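Publications > Doucette Group > Manda technical papers > Section 5
Reading time: 3 min

5.2 What the phase labels do and do not tell us

The Manda planner splits the pencil case task into two phases, filling and closing, and passes each to its own policy. On paper this is tidy. We doubt that the split explains the gains reported by Robichaud and Lachance, who trained on 3,000 demonstrations and credited the phase labels for most of the improvement.

Our concern is simple. The labels come from a classifier that sees the same fixed view as the policy, so any hint it finds in the lid is open to the policy as well. We retrained both versions on 700 demonstrations and ran 70 trials of each. The difference was smaller than the spread between 3 random seeds — too small to build an argument on.

Closing needs a separate word. The Ceveck controller limits the downward force of one fingertip and leaves the other arm out of the contact. McIntyre has suggested that this limit, and not the planner, accounts for the higher closing score (personal communication, December). We can't rule that out. Figure 4 shows the kinds of state the classifier has to tell apart.
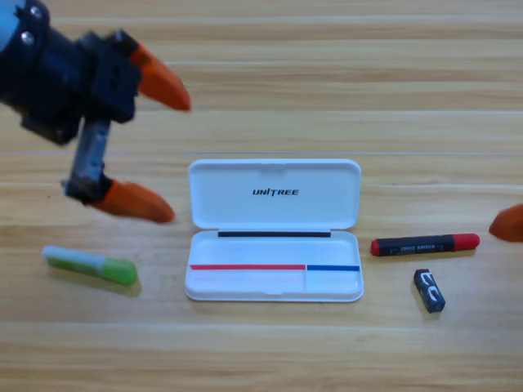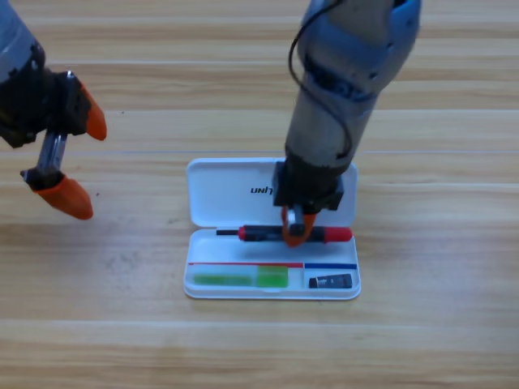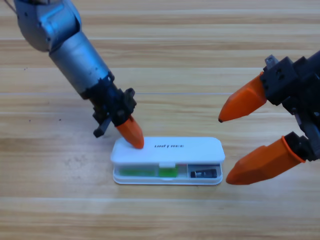

Figure 4. Top: case open, tray empty. Middle: the marker held in the right gripper over the open case. Bottom: one left fingertip on the closed lid.

We use cookies to measure site traffic. Accept | Manage settings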